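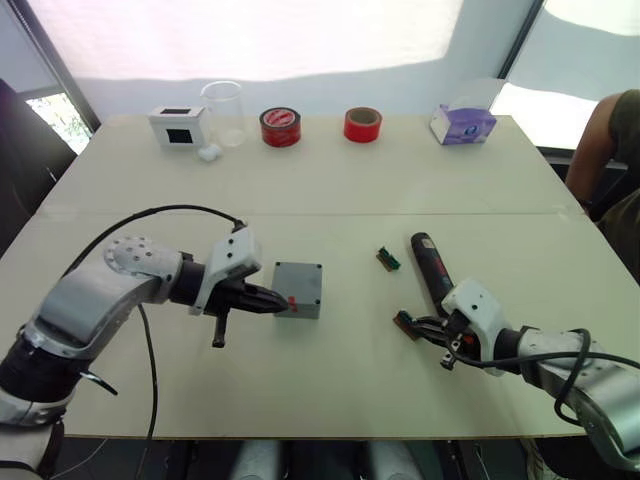
Lieselotte Haberkorn was a weaver's daughter from Stodwood who became known as the Sleeper of Nunton. She was said to have slept for 60 days without waking, and she drew visitors to her aunt's house for years afterward. Very little paper survives from her lifetime. All of her letters together would go into a box no bigger than the small gray plastic one on the white table.

Did she really sleep for 60 days?
The claim rests on one source, a notebook kept by her doctor. He visited in the mornings only. A neighbor later said she had seen Lieselotte at the window in the evening.

How many people came to see her?
The aunt's guest book has 1,470 signatures. The local paper gave the number as 2,000, without saying where it came from.

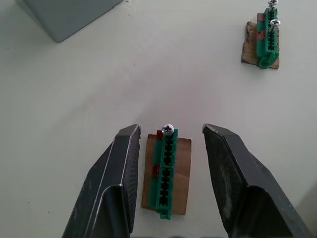
Brown cardboard, with slightly torn edges.

Was money charged?
Not at first. From the second summer, visitors paid at the door. The aunt's accounts list the takings under "candles."

What happened to her later?
She moved to Nunton at 40, married a baker named Kröger and would not discuss the sleep. Her own letters mention it once, as "the time I was ill."
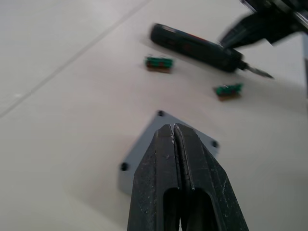

White scuffs and scratches on a worn surface.

Is the house still standing?
No. It was pulled down when the road was widened. The well behind it is still there and can be seen from the footpath.

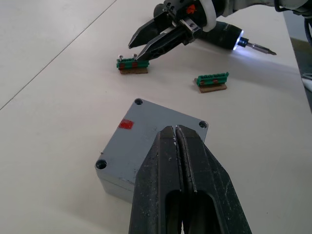
Ludger Wunderlich wrote in July that the doctor's notebook skips nine mornings in a row, and that any answer about the 60 days ought to mention it. The gap is real, and the doctor gives no reason for it.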